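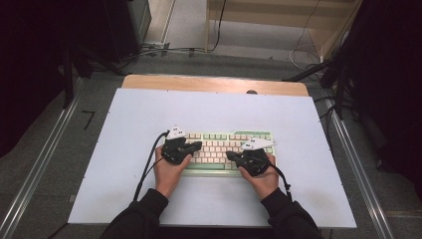 Soltbridge Quarterly, p. 709

THE LETTER E

The fault came up in August, in the middle of a typing run. The woman at the table had the grippers strapped over both hands and was working through a page of test sentences. The left one closed and did not open.

She waited. The jaws were down on the keyboard and the screen in the next room was filling up with the letter e. She could hear the man at the desk in there push his chair back.

"Are you doing that?" he called.

"No."

"Can you let go?"

"I have let go," she said. "My fingers are flat."

The procedure from Grornden was taped inside the door. It was 3 pages long and it covered lost tracking, a dead cable and a fire. Under "gripper does not release" it said to press the stop and wait for power to drain. The stop was on the far wall. Whoever wrote the page had pictured a second person in the room.

She thought about standing up. With the left hand held down she would have to bring the keyboard with her, and the cable might not reach. So she stayed where she was and told him where the stop was, and then told him again, because he had gone to the wrong wall.

He pressed it. The jaws stayed shut for as long as it took him to walk back to the table, and then they went slack – first the left, then the right, which had done nothing wrong.

There were over 900 e's on the screen. He saved them with the rest of the run.

The report went to the Restrepo building, where faults were read. The form asked for the severity on a scale up to 100. He wanted to put ten. She asked what a ten was for, and he said it was for something where no one got hurt.

"It was holding a keyboard," she said. "Next month they want us on the Sorkenik job. That's glassware, and then it's children's shoes, with the children in them."

He looked at the form for a while and left the number blank. In the box below it he wrote that the stop could not be reached by the person wearing the equipment. She read it over his shoulder and asked him to add that she had let go.

He added it. Then she unbuckled the left strap and rubbed the back of her hand, and they went to look for a longer wire for the stop.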